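Florkix marks out work tables with tape grid

Jul 25, 2021

Florkix has finished marking the tables in its Statier workshop. The layout replaces pencil lines, which wore off under daily cleaning. 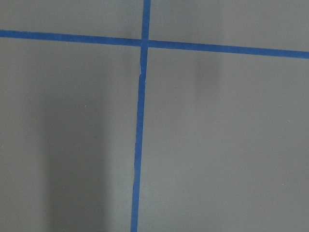
Table marking is done by hand at Statier, with no jig. Strips are laid across the full surface and pressed down at each crossing. Blue tape on gray shows up well, even where a strip has a small break just below the crossing. Material cost was 774 for the site.

Crossings are allowed to be slightly out of square.

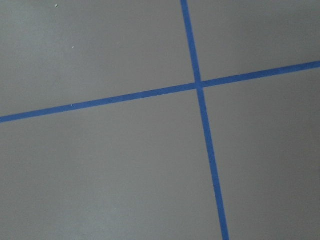
Photo: Florkix / Gora

Kitchen items are placed by cell. The plan lists 100 placements under reference 3017. Tape will be checked again in September. 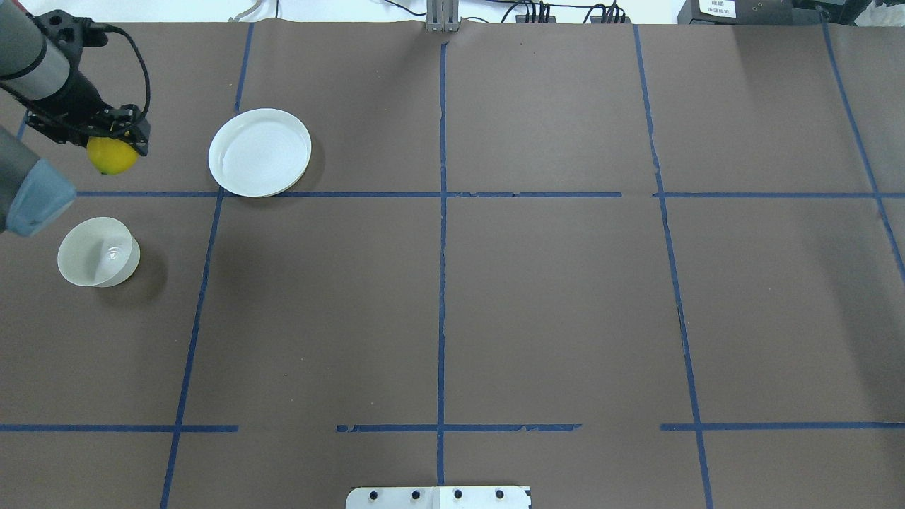

Next site: Nghiêm

Marking at Nghiêm covers 3 tables and uses the same plan.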